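Pre-show safety checklist, with my comments
Studio theatre at Prirndale, for our production of an absurdist one-act
Checked May 14, 2019

I do this walk round before every run and I write it up afterwards with a cup of tea, so please forgive the rambling. Tick means fine, cross means somebody has to do something before we open. We're doing a play where two people wait in a room full of chairs and the words slowly stop making sense, so there's not much in the way of swordfights, but you'd be surprised how many ways there are to fall over a chair in the dark.

1. Exits and gangways - tick
Both doors open outwards and the signs are lit. The left gangway had a costume rail in it when I arrived and it now lives in the dock. Please leave it there!

2. Seating - tick, with a moan
196 seats, all fixed, all bolted. Row F still squeaks and I've given up asking. I sat in every seat on the aisle and gave it a good wobble.

3. Stage floor - cross
There's a lifted board upstage centre, right where the Old Man shuffles in with the invisible guests. It's only a lip, but he's meant to be looking at people who aren't there, so he won't be looking at his feet. Needs screwing down and a bit of black tape over it. I'd also like the glow tape redone by the steps, as half of it has been scuffed off.

4. Chairs on stage - 7 checked, 2 crosses
I love these chairs (they came from the Ravano sale and look as if they've been waiting for something since the war) but two of them have loose back legs. I've turned them upside down in the wings with a label on. Don't use them in rehearsal, even just to sit on for notes. The other five are solid and I stood on each of them, because in the last ten minutes the actors do.

5. The window - tick
The sill takes weight and the crash mats behind it are strapped together. The jump looks like the end of everything from the front and it's a very short hop from the back, just as it should be.
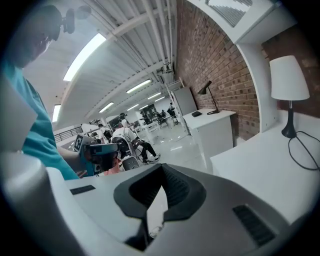 Chareonsuk wrote back on item 5 that the mats are fine for the jump but the blackout comes too fast, and asked whether we could hold a dim blue light behind the window until both actors have called clear. Yes, and I should have thought of it. The whole point of that ending is that we're left with an empty room and nobody to explain it, and the audience won't notice a faint glow out of their sight. I've added it to the cue sheet, and the call has to be heard on headset before the light goes.

6. Lighting rig - tick
Safety bonds on everything, and I tugged the ones I could reach from the ladder. The bare bulb over the table gets very hot. It hangs low because the director wants it to feel like an interrogation, so tall actors, mind your hair.

7. Haze - cross
The Nulel machine works but I couldn't find the fluid sheet that goes with it, and I won't sign it off without one. My own opinion is that we don't need haze. The play is foggy enough in the head, and the bare walls do more for me than any smoke would. But if it's staying in, I need the sheet and a warning notice in the foyer.

8. Sound levels - tick
The long drone in the middle is unpleasant, and it's supposed to be. I stood by the speaker for the whole of it and could still hear myself complain. There's a notice by the box office already.

9. First aid and fire - tick
Box restocked, plasters included. Extinguishers in date, blanket in the kitchen, nothing piled in front of either.

Still to do before opening: floor board, glow tape, two chair legs, haze paperwork, blue light cue. I'll walk it again once the board is down, and I'll bring my own screwdriver this time.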